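Most small shops keep their Safety Data Sheets in a binder that hasn't been opened in years. Software vendors will tell you their product fixes this. I've used two of those products and I don't believe it. What follows is how I put together a chemical inventory and labeling routine by hand, for a shop that buys cleaners, solvents, adhesives and the occasional drum of something nobody remembers ordering.

It covers the United States federal rule only. If your state runs its own plan, check there too.

## Step 1: Walk the building before you touch the binder

Start with the shelves. If you start with the binder you will find what the binder says you have, and the binder is usually wrong.

Write down, for each product:

- the name exactly as printed on the label
- the manufacturer
- where it's kept
- whether the container is the original one

The name matters more than people think. The identifier on your list has to match the one on the label and the one on the data sheet. "Blue degreaser" won't get anybody to the right sheet at 2 in the morning.

Open the cabinets under sinks. Look in the mop closet, on top of the lockers, and behind the compressor.

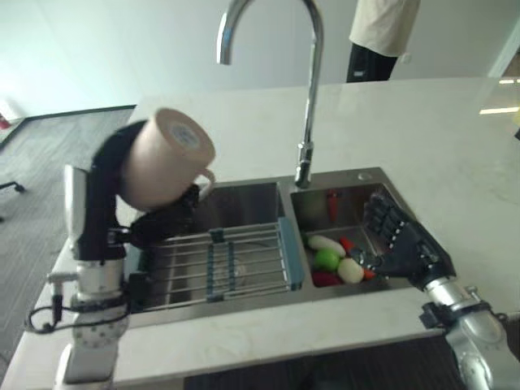

*Sink area, left and right basins.*

## Step 2: Decide what counts

The rule has an exemption for consumer products, and it gets stretched until it means nothing. A household product is exempt when it's used in the workplace the way the maker intended, and when the length and frequency of exposure are no greater than a consumer would normally get. Wiping down a counter with a store-bought spray once in a while probably fits. Using the same spray all shift does not.

I'm suspicious of any list that comes back short. When Jarmila Charvát and I redid the Sampaio inventory, the first version left off everything bought at a grocery store, on the theory that "you can buy it anywhere." That isn't the test. We put most of it back.

If you're unsure, list it. An extra line costs you very little.

## Step 3: Get the sheets from the source

Ask the manufacturer or the supplier. Do not pull the first PDF a search engine gives you. I have seen sheets for the right product name and the wrong formula, and sheets for versions sold in another country.

For each sheet, check:

1. The product identifier in Section 1 matches your label.
2. The emergency phone number is there.
3. Section 2 agrees with the pictograms on the container.
4. There is a revision date in Section 16, or somewhere you can find it.

When 2 and the label disagree, call. One of them is out of date and you can't tell which by looking.
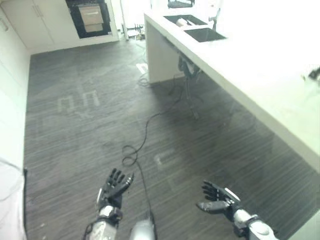
Nidia Sotelo: I'd argue with the calling part. We phoned a supplier over a mismatch like that and got someone reading us the same sheet we already had. Put it in writing, ask for the current sheet by product number, and keep the email. At least then you can show that you asked.

Fair point, and I've changed my own habit since. Call if there's an injury or a spill. Otherwise write.

## Step 4: Label the secondary containers

This is where most shops fall down. Anything poured out of its original container needs a label with the product identifier and words, pictures or symbols that give at least general information about the hazards. The narrow exception is a portable container meant for the immediate use of the person who filled it. "Immediate" means that person, that shift. A spray bottle left on a shelf overnight has lost the exception.

Marker on masking tape is legal if it's legible and says enough. It rarely stays legible. I'd still take it over the preprinted labels with every box left blank.
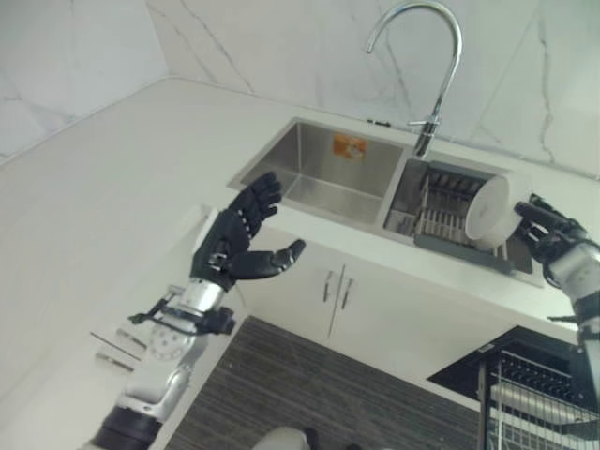 Celeste Cardoso

## Step 5: Make sure people can get to the sheets

Electronic access is allowed as long as there are no barriers to it during the shift. Passwords are a barrier if the night crew doesn't have them. So is a computer in a locked office.

Test it. Pick someone who didn't set up the system, name a product, and watch. At one plant we tried this with Gritarell, which had 965 sheets loaded and a very handsome home page. It took three tries to find the floor stripper, filed under the distributor's name. The paper binder – badly sorted, missing its cover – was faster.

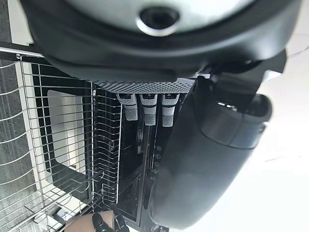 Vol. 3, No. 2

## Step 6: Write down who does what

The written program has to say how you handle labels, sheets and training, and it has to include the list you made in Step 1. Templates are fine to start from. Just take out the parts that describe a different company. I once read a program that named a safety officer at a business two states away.

Update the list when a new product comes in the door. I do a full walk every August as well, and I start with the shelves again.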